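**Ticket 6: wrist cam freezes, gripper stalls on close**
Opened by: Corey Prendergast
Team: Gundmont (student project, arm bench)
Opened: April 17, 2022
Status: open, needs Xiuying

Symptom: feed from the wrist cam hangs partway through the pick routine. Arm keeps going, gripper doesnt. Have to kill the script and rehome.

Tried so far
- Power cycled arm + controller. No change.
- Swapped USB cable for the one from Lowther's kit. Same hang.
- Dropped close speed from 100 to 60. Stalls later in the run but still stalls.
- Timeout bumped to 2000 ms. Error goes away, fingers still stop short. So timeout was only hiding it, put it back.
- Huw checked the bracket screws by the gripper, says tight. Didn't have the right driver for the collar so skipped that.
- Reran with Sorin's config from the Skevach demo, 2 good picks then froze again.

Last image before the hang on run 6, fingers next to the blue rack. Black cable over the boxes runs down under the arm, want somebody to trace it before we touch anyhting else.

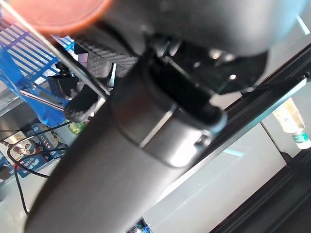

**Next**
- Vichien: log motor current on close, send me the csv
- Xiuying: is the finger offset in the config from the old pads??
- me: tape cable down, rerun at 60
- dont update firmware till this is closed pls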